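Where the Bags Go: Storage in a Very Small Room
Project report, Duarte Salgado
Module 2, Lindilard House

Our group was asked to study how people store everyday things when there is hardly any room to store them. I picked bags. Everyone owns one, and the furniture industry seems to believe they hover.

I handed out a short survey in October and got 70 replies. Of those, 40 said their backpack lives on the floor. The rest named a chair, a bed or a hook, and one person wrote "Pacheco's desk," which Pacheco disputes.

The floor has a lot going for it. It is free, it is always where you left it, and it never comes off the wall at 3 a.m. The trouble starts when bags lie flat, straps out, and take over the middle of a room while a basket on the wall holds one thin item and a clear tray holds air. 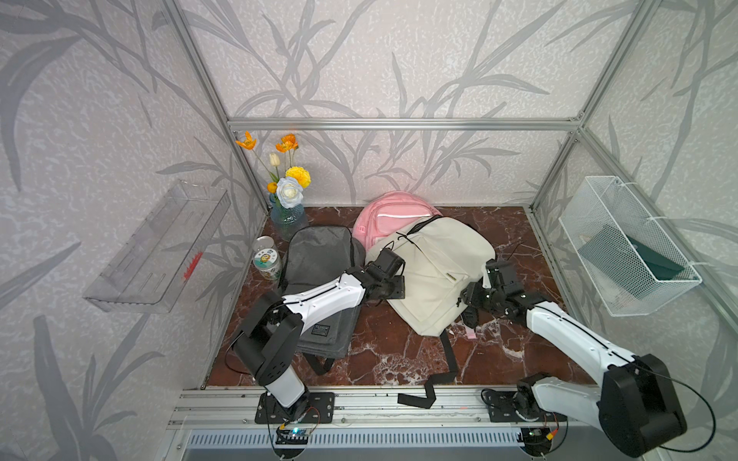
Should backpacks be stored flat or upright?
Upright, if there is a wall to lean them on. A flat bag takes up more floor, and its straps go looking for ankles.

My budget plan was to add a row of hooks along one side. The Tokeck set came to 690 with the rail, so I costed it, admired it and moved on. Graver, who marked my first draft, suggested moving the flowers out of the corner and putting the bags there. I resisted this – the flowers are the only thing in the layout with any dignity – but the corner is the best storage spot, and the vase would fit almost anywhere else.

Still to do: redraw the plan with the corner free, and ask Pacheco about the desk again.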